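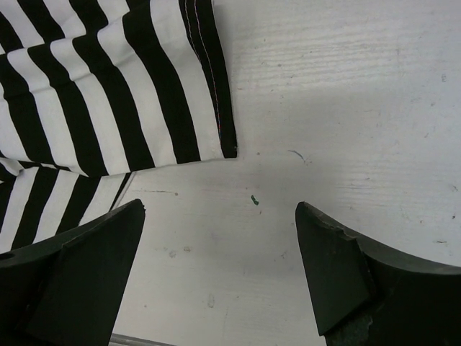 Household and Shop-Floor Chores: Where the Machines Stand
Gallery | Flastmont Center for Applied Automation
30 January 2025

The Flastmont Center for Applied Automation maintains this gallery as part of its public program on machines and everyday work. The program considers one question: which of the chores done in homes, laundries and small shops can be handed to a machine today, and which cannot. It is intended for visitors, teachers and employers who do not follow the technical literature.

The present page is devoted to cloth. Of all the chores reviewed by the Center since October, the handling of fabric has drawn the greatest number of inquiries, chiefly from hotel laundries and from retail stores that fold and refold stock throughout the day.

Striped cloth on a white painted wooden surface, seen from directly above. The fabric lies in two layers, with the stripes of the lower layer slanting the opposite way from those of the upper. Two gripper fingers reach in from the lower corners.

Detail of the same work: a long black hem band finishes the right side of the upper layer and ends in a squared corner. Pinkish-red stitching follows the band.

About the Task

A rigid object keeps its shape when it is lifted. A plate or a box may be measured once and handled accordingly. Cloth changes shape each time it is touched, and a machine must look again after every movement. A corner that was in plain view may be under another layer a moment later, and a fold may resemble an edge.

Bold patterns have both advantages and drawbacks. Stripes show the direction in which the fabric lies and make a bend easy to find. They also produce many strong lines that are not edges at all, and software that searches for the border of a garment must learn to disregard them. Giang La, who directs the Center's textile studies, recommends that any firm considering a folding machine test it on patterned goods as well as plain ones.

Hems and corners receive particular attention in the Center's reviews. A person folding a towel generally takes it by two corners without giving the matter any thought. For a machine, locating a corner, taking hold of one layer only, and keeping hold of it through the lift are separate problems, and each must be solved before a fold can be attempted.

Present Standing of Common Chores

The assessments below reflect the Center's own reviews and will be revised as further work is completed.

Flat linens of uniform size: Suitable for machines where the items are fed by hand and the volume is high. The Vamance laundry, which took part in the first review, processes 2,000 pieces per shift on a fixed line with 2 attendants.

Mixed household laundry: Not yet suitable without supervision. Sorting is fair. Folding is slow, and small items such as socks and infant clothing are frequently set aside for a person to finish.

Retail folding: Under study. Trendby has made one stockroom available to the Center for this purpose. Early results are satisfactory for plain shirts and poor for knitwear and anything with a hood.

Wiping counters and tables: Suitable where the surface is clear. Results decline when objects must be moved first and put back afterward.

Loading a dishwasher: Suitable for plates and bowls of known shape. Cutlery and mixed glassware remain difficult.

Making a bed: Not yet suitable. A fitted sheet calls for a firm pull at one corner while the others are kept in place, and no system reviewed to date has done this reliably.

Records and Further Reading

The Center's index of handling trials now holds 2,890 entries, arranged by material and by type of chore. The index was compiled under the supervision of Khải Sầm and may be consulted in the Nseir Reading Room during regular hours. Visitors are asked to request material by subject heading. Copies of individual entries are available at the desk.

Teachers who wish to use this gallery in class may do so without charge, provided that the Center is credited. Requests for group visits should be submitted in writing and should state the size of the group and the age of the students.

The next page in this series concerns the packing of groceries.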